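Grutano clamp-free desk lamp review: the light I wish I'd bought years ago

Posted in Home & Hobby

I've been through a lot of desk lamps. There was the clip-on one that slid down the shelf during the night, the tall brass one that looked gorgeous and lit up nothing but the ceiling, and a very cheap one from the supermarket that hummed. So when my old lamp finally gave up in February (a pop, a smell, darkness) I decided to spend a bit more and do it properly.

The Grutano is a plain thing. Round base, thin arm, cone-shaped shade, one switch. No app, no charging pad on the foot, no clock. I do most of my bookbinding and mending in the evening after work, and what I need is light on the bit of paper I'm sewing, without it shining in my eyes or throwing the shadow of my own hand right over the hole I'm trying to find with the needle. That's the whole job, and it does it beautifully.

Setting it up took no time at all. The base comes wrapped separately from the arm, you drop one into the other, and there's a single screw underneath that you tighten with the key in the bag. Mine was a bit stiff for the last turn. The instructions are four drawings on a folded sheet and I only needed the first two.

The arm is what I keep telling people about. It moves with one finger and then stays exactly where you leave it, even stretched right out over the table. My last lamp had springs, and it would drift back up by a few centimetres whenever you let go, so you learned to aim low and wait. This one has tight joints instead, and after 2 months of being shoved about every evening they haven't loosened. I did expect them to by now!
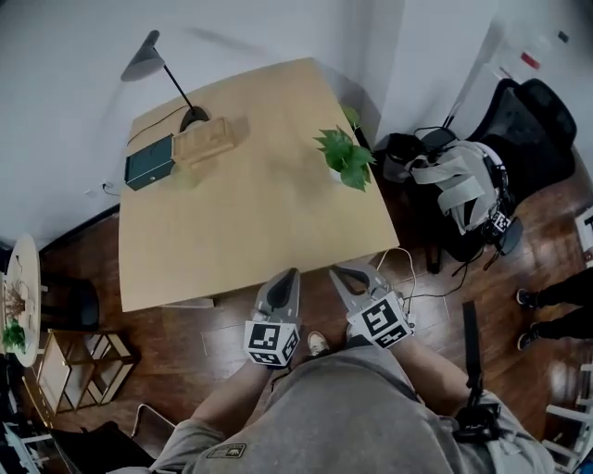

A black desk lamp with a grey cone shade, at the far left corner of the table.

Now, the light itself. It takes an ordinary screw-in bulb, which made me very happy, as my previous two lamps had sealed-in LEDs and went in the bin when they died. The one supplied is a bit yellow for my taste. It's lovely for reading and less good for matching thread to cloth, and I once bound a whole notebook in what I thought was navy and found out at breakfast it was purple. I swapped it for a 500 lumen daylight bulb and the difference was huge. Colours look like themselves and I can see the grain of the paper when I tilt the sheet. If you only want it for letters and crosswords, leave the original in.

The cone shade keeps the light in a neat pool and out of your face, provided you pull it down below eye level. It also means the rest of the room stays fairly dark, so if you like to spread your work over a big table you'll want a ceiling light on as well. I did a large photo album on it over a weekend and had to keep moving the lamp from one end to the other. A wider shade would fix that but would get in the way up close, and I'd pick up close every time.

How does it compare? I borrowed a Tehrani from my sister for a week before buying. It's brighter, with a long bar instead of a shade, and it covers more of the table, but the touch controls drove me up the wall. I kept brushing them with my sleeve and plunging myself into darkness halfway along a seam. The Bostano is cheaper and quite handsome, and I'd happily have it by the bed, but the neck is short and the base is so light that it tips if you reach forward too far. The Grutano's base is heavy enough that I've caught the flex with my foot twice and it hasn't budged.

A few grumbles. The switch is on the flex, a good arm's length from the lamp, and mine is always behind the glue pots. The flex itself could be longer, as I need an extension lead to reach the middle of the table. The shade gets warm if you use an old-style bulb, though with an LED it's fine to touch. And dust does show up on the top of the base. I wipe it when I remember.

I ordered from Clallport and it came on the Monday, well packed, with a 24 month guarantee card in the box that you have to post off yourself. Mine's still on the hall shelf waiting for a stamp.

Would I buy it again? Yes, in a heartbeat, and I'm tempted to get a second one for the sewing machine. My stitching has got straighter, I've stopped squinting, and I've gone back to finishing things in the evening that I'd been leaving for daylight.

Good: arm stays put, heavy base, takes normal bulbs
Less good: switch on the flex, short lead, yellowish bulb in the box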